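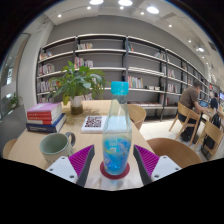
Staff Room > Technology and Automation
Thread: Gripper sessions counted as desk time?

florencia_t
Wondering how other libraries are handling this. Stuvdale Library signed on with Prosten in May to record table clearing in the reading room. Staff walk up to a table with the hand-held gripper, pick up what's been left there, put it where it goes and move on to the next thing. Prosten uses the recordings to train the clearing robot we're supposed to trial later.

My question is about hours. Right now a gripper session is logged as desk time, so on paper there are two of us on the desk and in practice there's one. The reading room stays open while we do it, with people working at the other tables. I was asked for help with the printer three times in one session last week and had to stop and start over each time.

Is anybody else doing this, and how is it rostered?

Macario Bañuelos
We had the same setup at the Moncrieff branch. It was desk time for the first month, then we got it moved to its own line on the roster. What worked was writing down every time a session was interrupted. Our manager hadn't realized how often it was happening. Once it was on paper the change went through in a week.

Sessions are an hour for us now, with 16 pickups in each. More than that and your wrist knows about it.

piretn
I'll be the one to say it. Why are we doing this at all? Clearing tables is what our pages do. It's a first job for a lot of kids in this town and we're recording it so a machine can do it instead. I don't blame the staff holding the gripper, but I don't think "how is it rostered" is the main question.

florencia_t
Fair enough, Piret, and I've asked. What I was told is that page hours stay as they are until the end of the trial. Nothing was said about after.

piretn
That's what I mean.

C. Gourlay
I see it differently. I supervised pages for years and table clearing was the part they liked least. Ours spend most of a shift picking up mugs and walking books back to the cart, and the shelving gets done in whatever is left. If a robot took the tables I'd want those hours put into shelving and the holds list. I'd want it in writing, though, and I agree with Piret that nobody should be taking a verbal promise on it.

One thing I would push back on is the idea that it's coming any day now. We're at 1,099 recorded pickups and Prosten wants 2,000 from each site before they bring anything in. At our pace that's a good while yet.

chunhung
New here. I'm a page at Stuvdale (hi Florencia) and I do some of the sessions. I don't mind them. It's slower than clearing by hand and you have to think about things you normally wouldn't, like whether a book is ours or somebody's own. A person can look at the spine and decide. I don't know how the robot is going to.

The part I don't like is that patrons watch you. A man asked me if I was injured.

Macario Bañuelos
Chun-hung, we put a small sign on the desk and that cut the questions down. Ask for one.

Also, the book thing came up for us too. Prosten told us to leave anything we weren't sure of and mark it in the notes. I had 186 "left in place" notes by the end and most of them were books or personal drink bottles. That's the real work on a reading table as far as I can tell. Lifting things is the easy half.

Nistum_nights
Could somebody post how a session goes? We've been told we're starting and all we got was a charger and a login.

chunhung
Sure. Prosten's sheet is longer, but this is what I do.

1. Check that nobody is coming back to the table. If there's a bag on one of the chairs or a coat over it, pick another table.

2. Start the recording before you reach in, and stand so you aren't leaning over a chair. The chairs with the curved backs get in the way of your elbow. Pull one out first if you need the room.

3. Mug first. Bring the gripper in low and level with one finger on each side, and stop before you close it. I count to two there. If the bottle is right beside it, like it often is, come in from the side that has more space so you don't knock it.

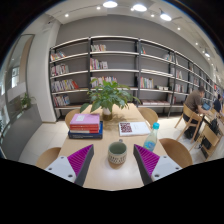
4. Bottle next. Grip it below the neck. If the cap isn't on, stop the recording and carry it by hand.

5. Books one at a time from the top of the pile. Big ones on the bottom are awkward and I've dropped a couple. Our sheet says a drop is fine, just keep going and don't delete it.

6. Leave the plant. It stays on the table and they want it in the recording. Booklets and handouts stay too unless they're clearly rubbish.

7. Stop the recording, write your notes, then do anything that's left by hand before you move on.

Nistum_nights
Thanks, that's more than we had. Do you wipe the pads between tables?

chunhung
Between sessions. Damp cloth on the ridged part. They get sticky from the mugs.

C. Gourlay
I'd add a step zero, which is tell whoever is on the desk that you're starting. Two of our interruptions were from our own staff.

piretn
Good list, and I mean that. But read it over again as a page's job description. Step one, step six and half of step five are judgment, and that's a seventeen-year-old on the lowest pay step working it out and writing it down for a company. If the sessions need that, they should be paid at a different rate. Has anyone asked?

florencia_t
I hadn't. I've got a meeting about the roster line anyway, so I'll put the rate on the same page. Chun-hung, can I use your list? I'd like them to see what it involves.

chunhung
Go ahead. Put my name on it.

Macario Bañuelos
We asked about the rate and were turned down, but that was before there was anything written up. I'd like to know what they say to you. If Stuvdale gets it I'm going back in with ours.

florencia_t
Will post after the meeting. In the meantime I'm starting an interruption log, and the printer is going at the top.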